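June, 9:40 p.m.

Ran the tidy-up task again in the simulated kitchen. The short version for Eino Hirvonen, who keeps asking whether a machine can clear his workbench yet: no. It can place one block, most of the time, if the floor tiles don't confuse the segmentation. Tonight's batch was 266 episodes on the Lilturska build, same arm, same gripper, fixed layout. I changed the grasp threshold and left everything else alone.

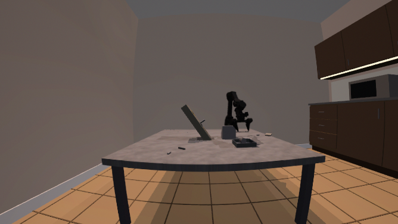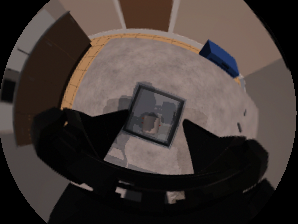
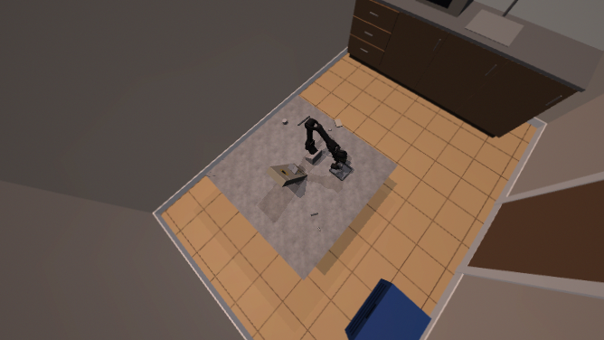
Failures

Of the 266, 11 timed out before first contact. The planner kept choosing an approach that put the elbow near its joint limit, then backed off and chose it again. Need to log the rejected poses. Aino Lappalainen thinks the cost term is wrong by a sign. I looked and could not find it.

Small pegs remain bad. Closing width is fine, yaw estimate is not.

Tomorrow

Rerun with four seeds. Ask Sointu Suominen for the friction values from the Kekero bench. Then wash my own dishes, two days' worth, by hand.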